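Skewers, a tray and a clean table

Every June I promise myself to write less about the garden and more about what we eat in it, and every June I write about tomatoes until the tomatoes are finished. So today I start with skewers. I have been making them since I moved to Mestenell, and I made them badly for a long time. My first ones were so full that the outside was dark and the middle was still raw. I thought a full skewer was a generous skewer. My mother never cooked this way, we were a family of pots and soup, and I had no one to copy from.

The change came when I got the metal ones. Before that I used wood, and you must put wood in water first, and I always forgot the water. Then the ends burned and somebody at the table had a black stick in the hand. I bought 16 metal skewers at Ruppert, the hardware store behind the train station, where they hang next to the paint rollers. They are thin, with a good point. Two of them bent in the first summer when I tried to push them through a raw potato. I do not recommend a raw potato.

What I want to explain is mostly the preparation, because the grilling itself is described everywhere and by people who know it much better than I do.

First, the tray. For years I worked on a cutting board and it annoyed me without my knowing why. A cutting board has no rim. Small pieces roll away, the juice runs to the edge, and the skewer rolls also, since it is round. A tray with a raised rim solves almost all of this. You can lay the skewer across it, so that both ends rest on the rim, and then there is a little space under the skewer for the fingers. I found this out by accident and now I do it always. I like plastic more than metal for the tray. It makes less noise, and the point does not scratch with that sound that goes into the teeth.

The color I also care about, maybe too much. White shows everything. If there is a seed or a bit of onion skin left from before, you see it at once. My sister says a white tray makes her nervous and she uses a dark green one. Her kitchen is also in general more relaxed than mine.

Second, the space between the pieces. This is where I was wrong for so long. Leave a gap. It looks poor when you do it, as if you did not have enough food in the house, but the heat needs to come between. I leave the width of a finger when the pieces are thick and less when they are thin. I also try to have pieces of nearly the same size, and I never manage it, there is always one that is longer or more square than the others. I put the big one in the middle now.

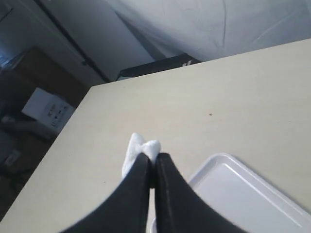
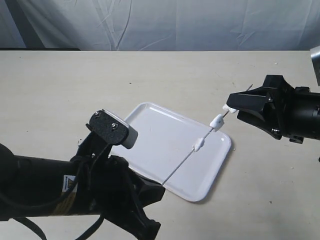
The white tray on the cream-colored table.

Third, leave the top free. The point should stick out a little past the last piece, so that the piece cannot slide off when you turn the skewer over. At the other end I leave more, enough for the whole hand. In the beginning I filled it from end to end, and then I stood before the fire with no place to hold anything. My neighbor Ludger Sauerland watched this over the hedge, went into his house and came back with a pair of tongs, which I still have. He has asked for them 5 times, I think. I always answer that they are in the dishwasher, and often this is even true.

He also taught me to push slowly and to turn the piece a little while pushing. With soft things it makes a great difference. Mushrooms split if you are in a hurry. Cheese is worse, it breaks exactly in two and falls on both sides. If the cheese comes directly from the refrigerator it is easier. Zucchini accepts everything. Onion you have to push through the middle of the layers or it opens like a book.

Then there is the cloth, about which I have strong opinions. I keep one small white cloth near me and it is only for hands and table, never for dishes. I wash these cloths at 63 degrees in the old machine, a Zisex that came with the apartment and has its own idea of numbers. The dial goes from 48 directly to 63 and I have never understood who wanted this. The cloths come out clean but a bit hairy, and they do not lie flat anymore, however I fold them. For a while I ironed them. I stopped when my husband asked in a kind voice if I was well.

Wiping the table is the part of cooking I like the most, I must confess. When we looked for a table I wanted a pale top and everybody warned me that I would see each crumb. Yes, I see each crumb. I see also each dot that is not a crumb and that does not go away, and I have rubbed on some of them for quite a while before I accepted it. But in the evening, when the light comes in low over the roofs, a pale table makes the whole room softer, and I would choose it again.

For the marinade I have nothing special to offer. Oil, lemon, salt, a small amount of honey and thyme if the thyme has survived me. I put it on with a brush after everything is on the skewer. Before, I mixed all in a bowl, and then my fingers were so slippery that I stuck myself more often than I want to write here. Dry pieces are safer to thread. If you have children who help, do it dry, and give them the soft things and not the onion. My nephew is very proud when he may put the last piece on, and he is allowed to choose which one.

I clean the skewers the same evening. When they lie overnight, what is stuck on them becomes like cement. I pull them through a folded wet sponge, from the hand end to the point, never in the other direction, and I dry them before they go back in the long tin from the Rurnex cookies. The tin is a little too short, so they lie in it at an angle and the lid does not close completely.

Next time I would like to write about flatbread, if my dough agrees. The last two were more like plates. Ludger ate one of them anyway, with a lot of yogurt, and asked again about the tongs.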